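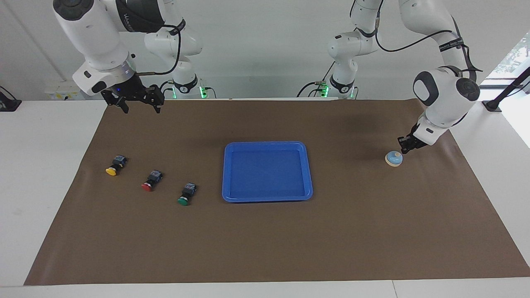
Notebook, nerve conduction group, 08/03/2023

Picking up from where I stopped before vacation. The job is still the sural reread: take the old sensory recordings from the Himell clinic, mark onset and peak by hand without seeing the original report, and compare with what the report said. Then do part of it again with a second reader. Folke wants to know how much of the spread in our normal values comes from people's legs and how much comes from whoever moved the cursor.

The export from Himell has 400 recordings. After taking out the ones with no limb temperature written down we are left with 230. That is a bigger loss than I had planned for. Ylva checked whether the temperatures were on paper somewhere, and they are not. The older recordings came off the previous machine, which had no field for it, so people put it in the comments or left it out. We agreed to keep the ones without temperature in a separate folder. They can be used for reader agreement, where temperature makes no difference, but they stay out of the normal values.

Marking rules as of today

Wrote these out again. The version taped inside the cabinet door had three sets of handwriting on it and two of them disagreed.

Onset is the first clear departure from baseline before the negative peak. If there is a small positive dip first, onset is the bottom of that dip. If the dip can't be told from noise, mark the takeoff and put a D in the comment column.

Peak is the top of the main negative wave. With a double peak, use the taller one. If they are level, use the first.

Amplitude is baseline to peak. Himell used peak to peak for part of the period, so their amplitudes can't be compared directly with ours. Latencies are fine.

If the stimulus artifact runs into the onset, mark the peak only and leave onset blank. Do not guess. Vidar and I had both been guessing, in opposite directions, and it showed up in the first agreement plot as a little tail on each side.

Gain stays fixed for the whole session. Onset moves earlier when you turn the gain up. I knew this and still did it on the first batch, so that batch is being read again.

Reading order

Obi now shuffles the list and hides the name, the date and the original markers. It did not hide the side until this morning. Vidar changed that, and left and right come up mixed. Save after each trace, it does not autosave. I lost part of the morning to that.

Barbara read the same set as me last week, on her own, with the older rules. Her onsets are a bit later than mine nearly everywhere and her peaks match well. That fits with the dip question above. She had been taking the takeoff after the dip. She will reread with the new rules before we compare anything properly, so the numbers from last week go no further than this notebook.

Equipment check

Ran the Nurkari amplifier on myself, both legs, before using it for the live comparison. Left sural came up clean. Right was noisy until I moved the ground closer to the recording pair and wiped the skin again. Baseline was good after that. Skin over the lateral malleolus was cooler on the right, I had been sitting next to the window. Warmed it with a pack and repeated, and the latency shortened as expected. I did not correct for temperature by formula. Margit's view is that warming the leg beats correcting the number afterwards and I agree with her.

Averaged responses only, no single sweeps. Let the average settle before storing. Stimulus was supramaximal, raised until the response stopped growing and then a little more.

The short cable on the recording side has a bad connector. It works if you hold it straight. I have put tape on it and written BAD on the tape. Please don't take the tape off and put it back in the drawer. There is a replacement coming from Flullmont, ordered by Margit, no delivery date yet.
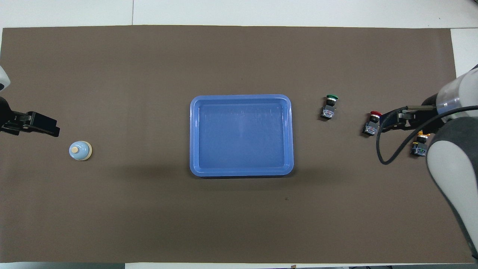
Traces that gave trouble

Over 12 traces went in the discuss pile today. Most are the same problem, a small response in an older patient where the average was stopped too soon and the baseline wanders through the onset. I marked the peak on all of them and left onset blank.

One trace has a response that looks too big and too early for a sural. Folke thinks the distance was typed wrong. I think the electrodes picked up something from the muscle. Either way it can't be settled from the file. Excluded, with both opinions in the comment.

One pair looks to have left and right from different people. The sweep speed differs and so does the filter setting. Asked Himell to look at the original. Until they answer, neither side is used.

Then there is a batch where the low filter was set higher than we use. This pulls the peak earlier and makes the wave smaller. I have flagged them and not marked them. Ylva would like to use them anyway with a note. I would sooner leave them out. To be decided at the next group meeting.

Absent responses

Needs a rule. At the moment I write "absent" if nothing repeats between two averages, and Barbara writes "not obtained" for the same thing. Himell seems to use "not obtained" when the test was stopped, for example if the patient had had enough. Those are different findings and should not share a word. From now on: absent means tested properly and nothing there. Not obtained means the test wasn't completed. If the file doesn't say which, write unclear.

Still open

Barbara to reread with the new rules.

Vidar to make Obi save on its own, or at least ask before closing.

Reread my first batch at fixed gain. I have 7 traces of it done so far.

Ask Himell about the mismatched pair and about when they changed the amplitude method. A month would be enough. Ylva remembers it as November but not which year.

Left the amplifier on charge and the gel by the sink. Warm packs are back in the incubator room, second shelf.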